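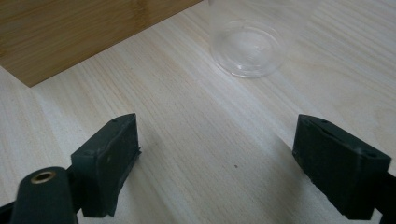 Figure 4. Pale wood surface with fine, long grain lines; a darker, honey-toned board lies at upper left.

3.2 Conditioning and moisture measurement

Light-colored woods used indoors gain and lose moisture with the season, and flat parts tend to cup when one face dries faster than the other. Panels from the Lilthorpe and Wokgate stores were kept at 72 °F for 30 days before the first reading. Each panel was weighed, then measured across the grain at 5 points. Readings were taken in October 2021 and repeated in February, when indoor air in both buildings was at its driest.

Cupping was taken as the largest gap between the panel face and a steel straightedge. Panels with a finish on one face only were treated as a separate group – their two faces take up water at different rates.

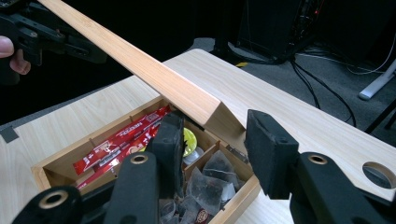

Shrinkage across the grain was larger than shrinkage along it in every group, as expected. The Wokgate panels moved more than those from Lilthorpe, and the difference remained after correction for starting weight. Board thickness explained part of this spread. The rest may reflect storage – the Wokgate stack stood near an outside wall. Length change was too small to separate from reading error and is left out of the model in Section 4.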